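We use cookies to keep you signed in and to measure traffic. Accept | Settings

Brendside Growers Forum > Kitchen and Preserving

Too many quinces, what now?
Started by Hajnalka Major, April

hajnalka_m
I still have two crates of quince in the cellar from the fall and they are starting to go brown inside. I already made 28 jars of jelly and the family is tired of it. Is it worth making paste this late, or should I compost the lot?

cyprian.szulc
Cut a few open first. If the brown is only near the core, trim it and make paste. Equal weights of pulp and sugar, slow heat, stir the whole time. It keeps for a year in wax paper.

ZGorecki
Equal weights is far too much sugar. I use 60 percent and it sets fine. You do have to dry it longer.

cyprian.szulc
Sixty percent grew mold on me two years running. I would not tell someone with old fruit to cut the sugar.

ZGorecki
Mine goes in the fridge. If you store it in a cupboard then yes, use more.

Chantelle H
Old quince has less pectin, so add the cores in a cloth bag while it boils — take them out before you puree. I did a batch from the Malinowski trees that weighed 437 grams after drying and it sliced clean.

hajnalka_m
Thanks. I cut six open and four were fine. Going with the full sugar. How thick do you pour it?

Chantelle H
A finger thick, on a lined tray. Turn it on the second day.
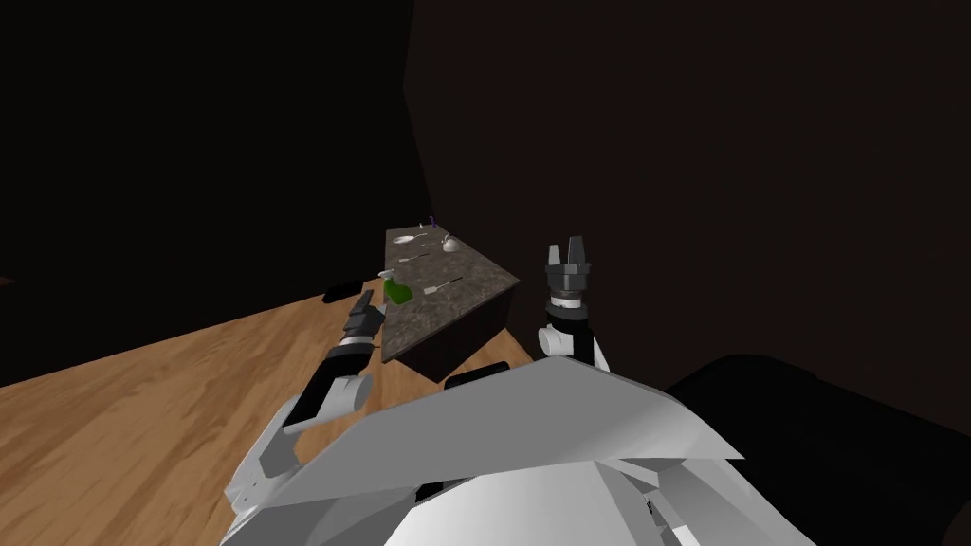 Re: Too many quinces — giving them away instead

barbara_zaw
Different view. Next time give them away in October when they are good. I put a note up at the Inness store and they were gone by noon.

cyprian.szulc
Not everyone has takers. I tried that with Bokora pears and got one phone call.

barbara_zaw
Pears are everywhere. People ask for quince.

hajnalka_m
I will try it this year. First tray is drying now.

Recent threads
Pruning an old plum, how hard?
Cider press for rent near Brendside
Starlings in the cherries again
Which apples keep until April?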